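Do you need a special basket for fruit?

Every few months somebody sells a new bowl that is supposed to keep fruit fresh longer. I have my doubts. Lurdes Morais sent me a Polák bowl with a "breathing" lid in January, and my pears went soft in it at the same speed as always. It now holds clothespins.

What I do believe in is holes. A cheap plastic basket with open sides lets air in, weighs nothing and rinses clean under the tap. Skip the padded liner. It traps crumbs and juice.
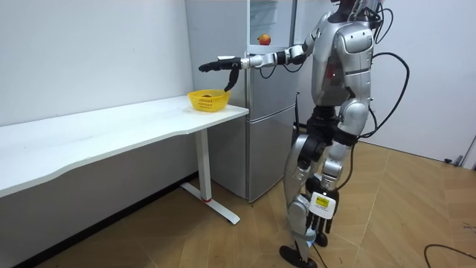
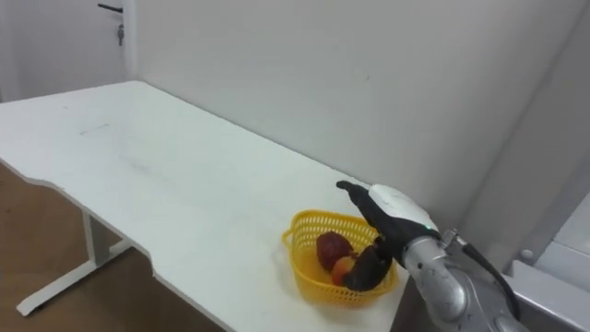
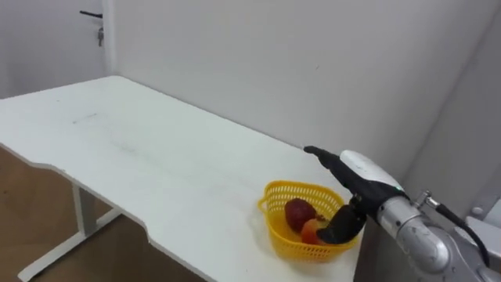 Yellow basket with open mesh sides, on a white top by the wall.

A few more claims I would take with some salt:

Fruit has to go in the fridge. Some of it, sure. Peaches that are still hard do better on the counter, and cold makes them mealy.

Fill the basket to save space. The bottom layer bruises. I stop at 4 pieces and put the rest elsewhere.

White tops need a special cleaner. I tried the Brirnov spray on gray scuffs and then a damp cloth with baking soda. Same result. Rub lightly and test a corner first.

Wash everything the minute you get home. Wash it when you're going to eat it. Damp fruit molds sooner, basket or no basket.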